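Grostia to introduce automated handling of small personal items at its Dorkivside returns centre

**For immediate release, June**

Grostia will introduce robotic handling for the sorting of jewellery, watch straps and wearable devices at its Dorkivside returns centre, under an agreement with automation developer Stostutwood. The program, named Arroyo, will apply to items that are currently unpacked, separated and placed in trays by hand.

The Dorkivside centre employs 60 people, of whom 18 work in the small items section. Their duties include long periods of fine finger work, and the section has asked on several occasions for shorter stretches at the sorting bench. Under Arroyo, automated stations will take over the first sort. Staff will move to inspection, grading and customer enquiries, with retraining provided during paid hours.

Stostutwood is preparing the system from demonstrations in which people carry out the handling themselves, using hand-held grippers with two fingers. To date, 1,942 demonstrations have been recorded. They cover items that differ widely in shape and stiffness, including bracelets, bangles, pendants and flexible straps.

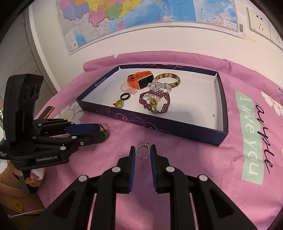
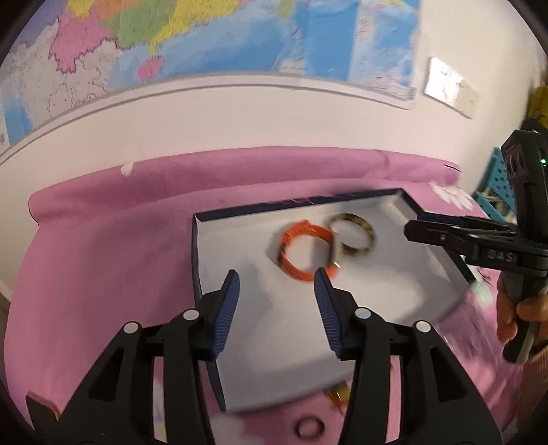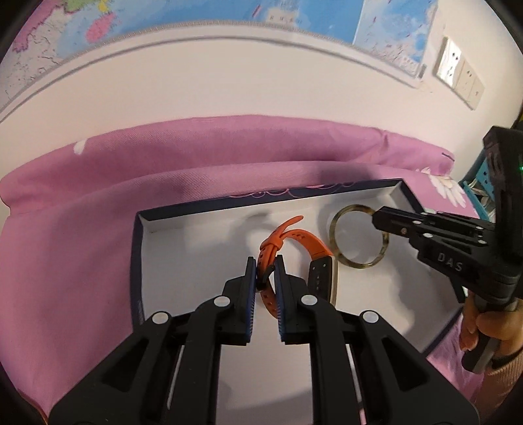 Demonstration work for the Arroyo program, with jewellery and an orange strap in a shallow navy and white tray.

## What will change for staff

No positions will be removed as a result of the program. Employees in the small items section will be offered a place in the new inspection team at their current rate of pay, and those who prefer to transfer to another section may apply to do so before the stations begin operating.

"The people who do this work know which items tangle and which ones roll, and their knowledge has shaped the program from the outset," said Szabolcs Balogh, Director of Operations at Grostia. "We expect the change to relieve them of the most repetitive part of the day. Decisions about the condition and value of an item will continue to be made by trained staff."

## Implementation

Arroyo will begin with 2 stations at Dorkivside. Each will operate under the supervision of a section employee, who will be authorised to stop the station at any time. Grostia will review workload, handling damage and staff feedback before any further stations are ordered.

Media enquiries should be directed to the Grostia communications office.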